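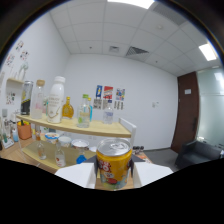

Open Ballot Records Project: progress report to the Dranetti Fund

22 December 2021

What we set out to do

When the grant started in August, our plan was to make local election records in the Plulard district easy for anyone to find and read. Turnout by precinct, candidate filings, campaign spending statements and the minutes of the county election board were all public on paper, but you had to know which office to visit and which form to fill out. We wanted them in one searchable place, free, with no account needed.

Where we are now

We're thrilled with how far this has come! The archive went live with 700 documents and now holds 4000, going back 20 years. The spending statements took the most work (many were handwritten, and the older ones use a form that lumps printing and postage together), but they are also what people look up most. Reporters at the Kalludo Courier used them for a series on school board races, and two civics classes at Siriwardena High School built their fall projects on the precinct turnout figures.

The search page was rebuilt in the fall after readers told us they couldn't tell primary results from general election results. Each record now carries the type of election next to the date. It's a small fix and we love it.

Public workshops

We held 2 workshops at the Kalludo branch library. The first covered how to read a campaign spending statement, and the second was on how to file a records request and what to do if it is denied. The second ran well past closing time because people kept bringing up requests of their own, and the library staff were kind enough to let us finish. Several people who came have since sent us documents we didn't have, including a full set of board minutes we had given up on.

What has been slower

The county still hasn't agreed to send new filings electronically. We pick up paper copies and scan them ourselves, so there is a lag between a filing and its appearance in the archive. Talks with the clerk's office are friendly and we expect an answer after the new board is seated. Translation of the help pages is behind schedule too. The Spanish version is drafted and waiting for review.

Money

Spending is within budget. Scanning cost less than planned and hosting a little more. With your approval we would like to move the scanning balance to translation.

Next steps

Finish the Spanish help pages, add the city council voting records, and run another workshop before the spring primary, this time in Plulard itself.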